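How a worn-out peat bog gets its moss back
8 May 2018

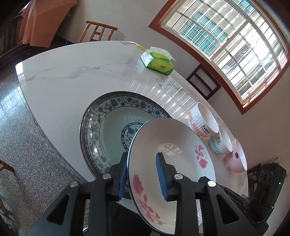

Pink roses on a white plate

I love bogs! They're squelchy, a bit smelly and full of tiny plants called sphagnum moss. Up at Itdale, people dug drains across the bog long ago, so the water ran off and the moss died. Bare peat blows away like cocoa powder.

So how do you mend one? First you block the drains. At Itdale they built 106 little dams out of peat (I got one welly stuck for ages). Rain fills up behind them and the ground goes soggy again, just how moss likes it.

Then you scatter bits of moss, usually in October. Each bit can grow into a whole new plant! It's slow, though. Peat takes almost 16 years to get as thick as your thumb is wide, so I'll be quite old before Itdale has much more of it.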